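Buscamos personas para ayudar con la ropa en Gustance

Publicado el 22 de enero de 2024

En Gustance llevamos ya unos cuantos años recogiendo, ordenando y doblando ropa deportiva para clubes pequeños de la comarca, y la verdad es que cada temporada nos llega más (¡qué alegría y qué montones!). Este año se nos ha sumado el club Villano, con sus equipos infantiles y sus veteranos, y queremos ampliar el grupo con 8 personas que tengan ganas de pasar un buen rato entre camisetas, sudaderas y chaquetas de chándal.

El trabajo es sencillo de contar, aunque tiene su paciencia. La ropa llega limpia en bolsas, se vacía en el sofá de la sala, se mira prenda por prenda y se dobla en cuadrado, con el cuello o la cinturilla hacia arriba para reconocerla de un vistazo. Trabajamos sentados o de pie, como cada cual prefiera, y sin prisas, que las prisas se notan luego en las pilas.

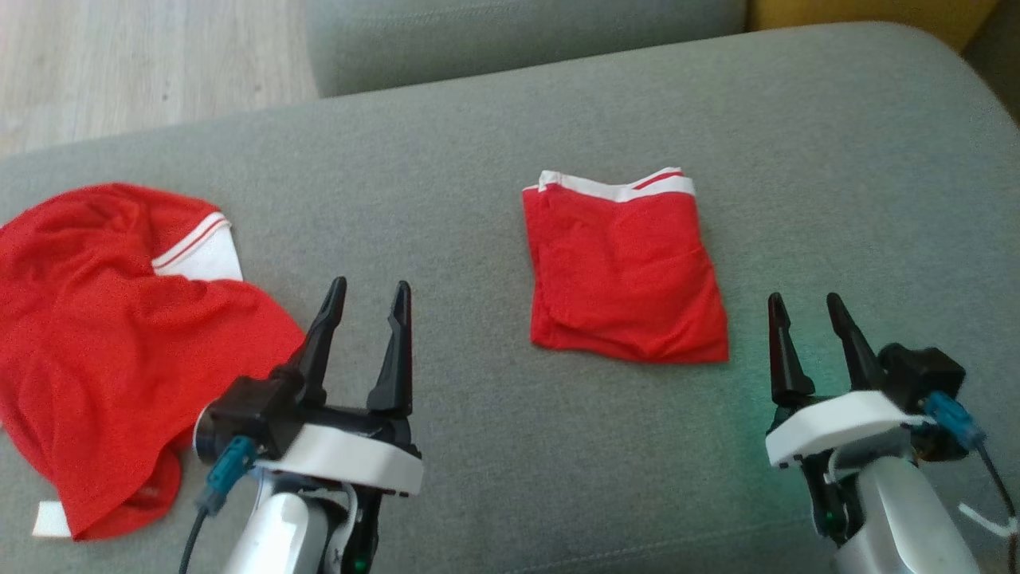
Tampoco hace falta experiencia. Yanti Oei, que lleva la sala desde el principio, dedica la primera sesión a enseñar su manera de doblar, que es un poco suya y muy buena: mangas hacia dentro, un pliegue por la mitad y otro más, alisando con la palma. Las prendas con capucha se dejan para el final porque piden más maña, y hay quien les acaba cogiendo cariño y quien las esquiva toda la tarde. Las dos cosas nos parecen bien.

Nos gustaría que tuvieras buena vista para los detalles pequeños: una etiqueta que asoma, un puño vuelto del revés, unas rayas que parecen de un equipo y son de otro. Si eres de esas personas que en casa rehacen el armario de los demás, escríbenos, por favor, ¡te estamos esperando!

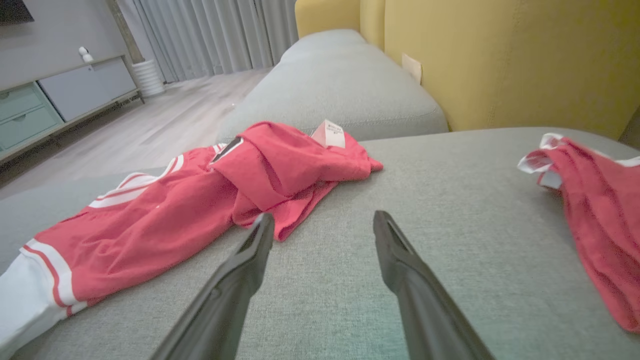
Una prenda roja arrugada en el sofá gris, con la etiqueta blanca asomando.

Qué ofrecemos: contrato a tiempo parcial hasta finales de abril, con 30 horas al mes y una paga de 1198 euros brutos por el periodo completo. Hay café, infusiones y unas galletas que Narayanan Rao trae siempre en cantidades poco razonables. Los turnos son de mañana o de tarde y se acuerdan entre todos al empezar cada mes, así que se puede compaginar con estudios, familia u otro empleo.

Para apuntarte, deja tus datos en la recepción del edificio Sutanto, puerta 96, o pregunta allí mismo por Narayanan. Basta con una carta corta en la que nos cuentes quién eres, qué turno te viene mejor y cuándo podrías empezar. Si además quieres decirnos cómo doblas tú las sudaderas, lo leeremos con muchísimo interés. Contestamos a todo el mundo, aunque a veces tardemos unos días.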